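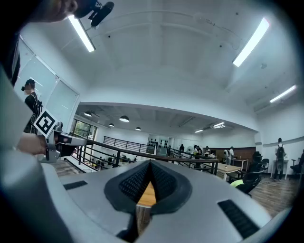

라도스와프 야쿠보프스키(Radosław Jakubowski)는 METAR부터 외우라는 조언이 초보자를 제일 많이 떨어져 나가게 한다고 했다. 나도 절반쯤은 같은 생각이다. 약어표를 통째로 외운 사람이 정작 운고와 시정을 엮어 읽지 못하는 경우를 여러 번 봤다.

항공 실무 > 기상 > 공항 기상 전문 읽기
2024년 5월 16일 목요일 | 편집부

그래서 이 글에서는 약어표를 싣지 않는다. 표는 어디에나 있고, 대부분은 한 번 보고 닫는다. 대신 전문 한 줄을 읽는 순서만 정리한다.

1. 시각부터 본다
맨 앞의 공항 부호 다음에 날짜와 시각이 나온다. 끝에 Z가 붙으면 협정세계시다. 한국 시각으로 바꾸려면 아홉 시간을 더한다. 앱이 알아서 바꿔 준다고 믿는 사람이 많은데, 원문과 변환값을 한 화면에 섞어 놓는 앱도 있으니 Z가 있는지 직접 확인하는 편이 낫다.

2. 바람
31015KT라면 310도에서 15노트로 불어온다는 뜻이다. 앞의 세 자리가 방향, 뒤가 속도다. G가 끼어 있으면 그 뒤 숫자가 돌풍이다. 전문의 풍향은 진북 기준이고 활주로 번호는 자북 기준이라, 둘을 그냥 빼서 측풍을 구하면 편차만큼 틀린다. 국내에서는 무시 못 할 차이다.

3. 시정과 구름
네 자리 숫자는 미터 단위 시정이다. 0700이면 700미터, 9999면 10킬로미터 이상. 구름은 BKN004처럼 적고 뒤의 세 자리에 100을 곱해 피트로 읽는다. 이 경우 400피트다. 해수면이 아니라 비행장 표고 위의 높이라는 점을 빼먹는 교재가 아직도 있다.

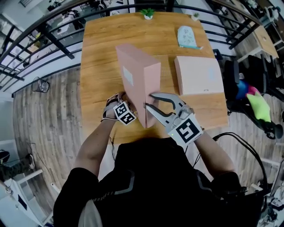

탁자에서 작업 중인 모습

4. 기온, 이슬점, 기압
12/11처럼 두 값이 붙어 있으면 안개를 의심해 볼 만하다. 다만 "차이가 작으면 안개"라는 공식은 너무 편하다. 바람이 세면 같은 값에서도 안개 대신 낮은 구름만 깔리곤 한다. Q 다음 숫자는 헥토파스칼 단위의 기압이다.

5. 예보와 비교한다
METAR는 관측이고 TAF는 예보다. 둘이 어긋나면 발표 시각을 먼저 따져 본다. 그다음에는 직전 전문 몇 개를 이어 읽는다. 한 줄만 보고 날씨가 좋아진다고 판단하는 건 사실상 짐작이다. 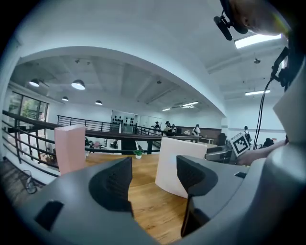

해독 프로그램을 쓰면 되는데 왜 굳이 원문을 읽느냐는 댓글이 지난번 글에 달렸다. 써도 된다. 나도 노브브리지(Novbridge) 해독기를 켜 둔다. 그런데 RMK 뒤쪽을 아예 잘라 버리는 도구가 많고, 노브브리지도 기본 설정은 그렇다. 설정에서 '원문 함께 표시'를 켠 다음 해독 결과와 나란히 놓고 읽으면 된다.

연습은 자주 가는 공항 한 곳의 전문을 매일 아침 같은 시각에 읽는 것으로 충분하다. 40일 완성 같은 강좌는 권하지 않는다. 6월이면 해무가 잦아지니 서해안 쪽 공항을 골라 두면 읽을거리가 많다.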